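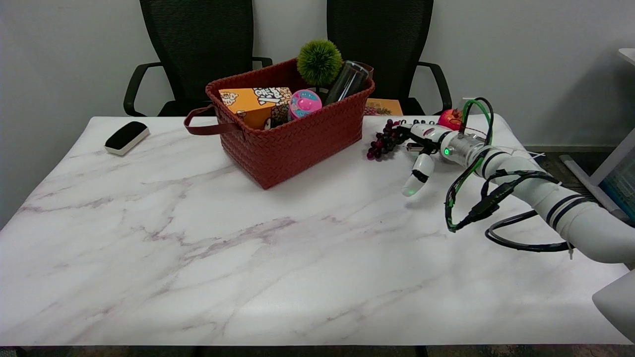

I finally finished the Savitz quilt! If you've been reading since the summer you know how long that sentence has been coming. If you haven't, the short version is that I bought a box of old fabric scraps at an estate sale, found a half-drawn quilt pattern folded up at the bottom with the name Savitz penciled on the back, and lost my mind a little.

The pattern was the part that got me. It was on brown wrapping paper, all triangles, with notes in the corners like "turn this one" and "no more green." I don't know who Savitz was. I asked the family running the sale and they didn't know either. So I worked from what was there, and where the paper ran out I made things up, and I turned that one, and I used no more green (well, one piece, on the back, where it's between me and the quilt).

I'd never done this much hand piecing before. My machine is an old Valente that sounds like a coffee grinder and I love it, but the triangles were so small that I kept chewing up the points. After the second ruined row I put the cover on the machine and got out a needle. It is so much slower and I liked it so much more than I expected to! You can do it on the bus. You can do it while somebody talks to you. My corners went from terrible to pretty decent somewhere in the third row, and if you look closely you can watch me learn, top to bottom, like growth rings.

A few things I'd pass along if you're thinking of trying one by hand.

Thread matters more than I thought. I started with the cheap stuff from the bottom of my sewing drawer and it frayed every few inches. Then I tried a spool of Bastutell, the waxed kind, in a sort of oatmeal color, and it was night and day. It hides against nearly everything, too, so you can stop changing thread every time the fabric changes. I bought 9 spools of it, which is far too many, but it was October and the shop was closing out the color and I panicked.

Cut your pieces shorter than feels right. An arm's length of thread seems thrifty until it knots behind your work and you find out six stitches later.

Mark your seam lines on the wrong side with a plain pencil. I tried one of those disappearing pens and it disappeared while I was eating lunch.

And press everything, even when you're sure it's flat. I skipped it on one block and had to pick the whole thing apart, with a lot of muttering.

The best day of the whole project was the one I spent with Jaime Barreto, who teaches quilting out of the back half of the Himonero fabric shop. I had brought the top in because the middle was puffing up like a pie crust. Jaime laid it out flat, walked all the way around it, and then smoothed one hand across the center and said, "You've been pulling." And I had! Every time I got nervous I pulled my stitches tighter, and you could find every nervous evening in the cloth. We took out two seams, eased them back together, and the puff went down to almost nothing. I stayed for another 90 minutes just looking through the old blocks on the wall. There is a star up there made entirely out of shirt cuffs, buttonholes and all, and I have not stopped thinking about it.

For the quilting itself I kept to straight lines, following the long diagonals. I had big plans for feathers and gave them up after practicing on a pillowcase. The straight lines suit it, I think. They let the triangles do the talking - and they were done in two weeks, where feathers would have had me here until spring.

The binding is a dark blue stripe cut on the bias, so it runs around the edge like a barber pole. I'm ridiculously happy with it. I keep folding up a corner to look at it when I walk past.

It's on the guest bed for now. I washed it once, in cold water, with my heart in my mouth, and it came out all crinkled and soft and looking like it had been in the house for years. One of the reds bled a tiny bit into its neighbor. You'd have to know where to look.

I still have most of the scraps, by the way, and I've been saving old shirts. If anybody has a pile of cuffs they don't need, send me a note.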